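A Morning at the Baltetti Bike Works

I have wanted to see the inside of a children's bike factory ever since our oldest wobbled down the driveway on a secondhand balance bike with one grip missing, and in July 2021 I finally got my wish. Baltetti opened its doors for a single morning, with places for 27 visitors, and I was so afraid of missing out that I signed up the same evening the notice went around. My sister-in-law, Eftychia Petridis, came along too. She runs a small toy and bike store and had a long list of questions from her customers, most of them about brakes.

We were met at the gate by Leonidas Makris, who looks after the assembly floor and has the kind of voice that carries over a compressor. He gave us all safety glasses (mine were too big and slid down my nose the whole time) and led us straight into the tube room, where the frames begin. I had pictured something much grander. It's a long, low building with racks down both sides, and the aluminum arrives in plain cardboard sleeves, already cut to length for the smaller frames. The bigger sizes, for kids who have moved up to pedals, are cut on site.

The welding bay came next, and we had to watch that from behind a dark curtain with a window in it. Each balance bike frame gets its head tube done first, then the seat tube, and then it goes onto a jig so the rear end can be lined up. Leonidas let us handle two frames, one before the welds were cleaned up and one after. I'd honestly have been happy with either of them, but Eftychia ran her thumb along the seam like a judge at a county fair and said the second was much better.
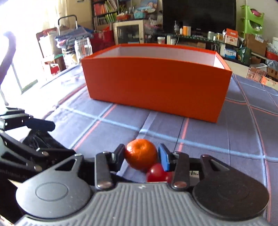
After welding, the frames hang on a slow overhead line and travel through to the paint shop. There were 567 frames on the line and the racks that morning, according to the board by the door, and most of them were for an order in a soft mint green that I would gladly have taken home. Areti Chatzigeorgiou, who mixes and tests the colors, told us that parents pick the pale shades and kids pick red -- every time, she said, and the stores have learned to stock both. She had a tray of little painted plates that she scratches with a coin, drops on the floor and leaves out on a windowsill all year. The yellow had faded a bit. She was quite cross about the yellow.

The part I enjoyed most was the test room, which is hardly bigger than my kitchen. One machine bounces a loaded saddle up and down, and another turns the handlebar from side to side until the cycle counter reaches 2000, after which somebody checks the headset for play. Eftychia asked whether the seat clamp gets the same treatment, and it does, on a separate stand in the corner. They open and close the lever 1160 times on a sample from each batch. I tried the lever myself. It was stiffer than the one we have at home, and I said so, and Leonidas explained that they had changed the spring in January after parents wrote in about saddles creeping down during a ride.

Then there was the packing area, where the bikes go into their boxes with the front wheel off and the handlebar turned flat. Vangelis Alexiou packed one for us while we watched and had it taped shut before I'd found my pen. I do wish the printed instructions were larger. I mentioned this too, and he took it very kindly and wrote it down on the back of a delivery slip.
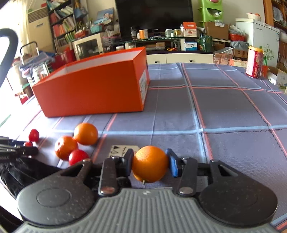 We finished in the lunchroom with coffee and a talk from Iason Chrysikopoulos, who designs the smaller models. He spoke for a good while on saddle height, and I think half the room went home meaning to raise or lower something. His advice was to stand the child over the bike in the shoes they will ride in, with both feet flat and a little bend in the knee, and to check again every couple of months. He was also very good on grips. Little hands can't close around a thick one, he said, and he likes one that a small child can hold without stretching. I thought of an orange held between two fingers, which is fine for an orange, but you wouldn't want to steer down a hill that way! The Baltetti grips are slim with a wide round end, and I came away thinking ours at home ought to be replaced.

If they hold another open morning, do go, and wear closed shoes, as they will turn you away in sandals (a poor man in front of us had to go back to his car). Parking is behind the building, past the second gate. There is a small counter where you can buy spare parts, and I picked up a pair of grips and a bell. Eftychia bought considerably more than that, and we had to put the back seat down to get it all in.

Recent posts
Hevance 12-inch balance bike: our first summer with it
Choosing a helmet for a toddler who hates hats
Bokden trailer hitch, fitted and tested
A visit to the Stamatopoulos saddle workshop
When to take the pedals off, and when to put them back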